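Hannelore Lüthi
October 27, 2026
3 min read

1/ A thread on barcode labels for small stockrooms. I spent most of June relabeling the parts store at Kirnberg, and the same questions keep landing in my inbox.

2/ Start with the numbering. We had 807 part numbers on the books. 349 of them had letters in them, usually a supplier prefix someone had typed in years ago. Strip the prefixes into their own field before you print anything.

3/ Plain digits also make shorter codes. In Code 128, digit pairs pack into one symbol character, so a ten-digit number takes far less width than ten letters. On a narrow label that decides whether the scanner reads it.

4/ Quiet zones. The blank margin at each end of a linear code should be at least ten times the width of the narrowest bar. Most of our failed scans came from labels trimmed too close – the print itself was fine. 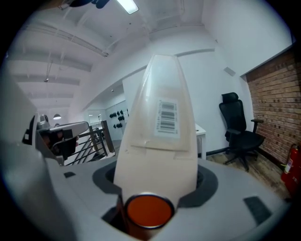
5/ If the width isn't there, go to a stacked or 2D symbology. PDF417 stacks its rows, Data Matrix is a square grid. Check your scanners first. A laser scanner built for linear codes will not read Data Matrix, and ours at the Nuvside counter were all that type.

6/ Print the number in readable characters too. When a code gets scratched, someone has to type it in.

7/ Curved surfaces: on a small tube, run the bars like the rungs of a ladder, so the scan line follows the length of the tube. Wrapped the other way, the outer bars turn out of view.

8/ Paper labels with direct thermal print go gray near heat and sunlight. Use thermal transfer with a resin ribbon for anything that stays on the shelf longer than a season. Wipe the surface with alcohol and let it dry before sticking.

9/ Test before the full run. I printed 100, put them on the worst bins, and scanned them again two weeks later. Six failed, all on textured polypropylene. Changed to a stronger adhesive and ran the remaining 648 bin labels on that.

10/ Someone asked about Kaufmann versus Inuveck label stock. I've only used Kaufmann. The liner tears if you peel it fast, otherwise no complaints.

11/ Still open: what to do with parts that have a supplier code and ours side by side. At the moment we cover the supplier code with a blank – slow, but it stopped the double bookings.

Contact | © 2026 Hannelore Lüthi | Back to top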